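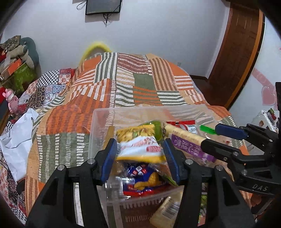
**How do I register as a judge for the Lirano TV Awards on the voting portal?**

You open the invitation from the awards office, press the green link and choose a password. The link stays valid for 4 days.

## 3. Casting your vote in the series categories

1. Sign in and select **My Ballots**. You will find one ballot for comedy and one for drama.
2. Open a ballot and press **Watch** beside each nominated title. The episodes play inside the portal, with the Tallex player.
3. Mark every title as **Seen**. The ranking field remains gray until all titles are marked.
4. Drag the titles into your order, with your favorite on top.
5. Write a comment for your first choice, if you want. The limit is 900 characters.
6. Press **Save**, then **Submit**.

> **Note:** Saving is not the same as submitting. A saved ballot can be changed as many times as you wish, but it is not counted.

> **Caution:** If you worked on a nominated series, also for one episode only, press **Step aside** before you rank anything. After submitting, only Rocío Cuesta at the awards office can reopen the ballot.

The portal closes at 6 p.m. on the last day of August — the clock in the top corner shows the official time. For the acting ballots, continue with section 4.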